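Standby loads and the small rental: an interview with Sille Lauritsen

Sille Lauritsen audits electricity use in furnished rental apartments for Undus, a metering firm with offices in Skokby. Her subject is the load that remains when a unit is unoccupied. We spoke on a Friday, between two site visits.

Her method is simple. A logger is clipped to the main supply and left in place for 7 nights with no tenant in the unit. "The refrigerator cycles, so you subtract it," she said. "What is left is a flat line. Owners expect the line to be at zero, and I have yet to see that."

In the Hedegaard block, where she completed a survey in May, the flat line averaged about 20 watts per apartment. Lauritsen attributes most of it to network equipment and set-top boxes. Televisions made up a smaller share than the owners had assumed. "A recent set in standby draws very little. An old amplifier with a transformer that stays warm all year is a different matter, and people forget it is behind the cabinet."

She is skeptical of switched power strips as a general remedy. Of the 5 apartments fitted with them at Hedegaard, 2 still had the strips in use at the second visit. Tenants had moved the plugs back to the wall outlets, usually to keep the router running. "The strip has to separate the router from the rest. If it does not, it will be bypassed within a week."
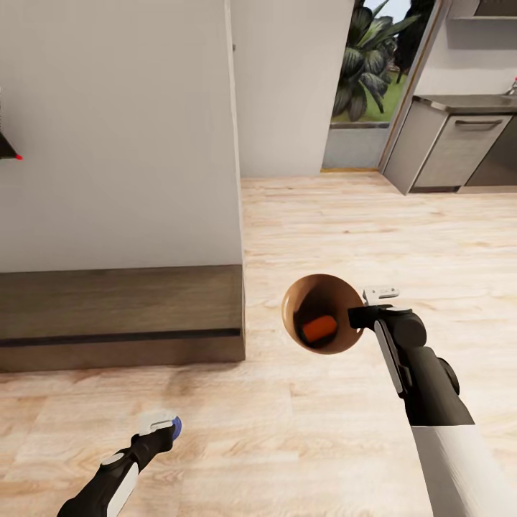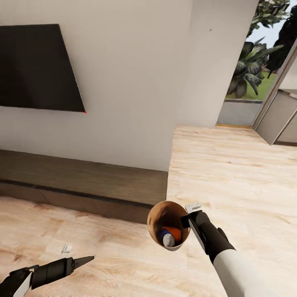 Top: a round brown container, held upright. Bottom: wall-mounted television over a low media console.

Indicator lights come up often in her correspondence. Owners ask whether a lit indicator means that a device is wasting power. "The light itself is negligible. It tells you there is a supply behind it, and the supply is what you measure." She advises against judging a device by its indicator, as some units with no light at all draw more than those with one.

The next survey, at Saltcombe, will add kitchen circuits. Lauritsen expects oven clocks and induction cooktops to account for a steady share of the load, although she declined to give an estimate before the loggers are in. The kitchen circuits will be recorded separately at the panel, which requires an electrician on site and adds to the cost per unit.

Asked what an owner could do without a logger, she suggested reading the main meter late at night and again early in the morning with the apartment empty. "Write down both readings and both times. Most people write down the readings and guess the times, and then the figure is no use to me."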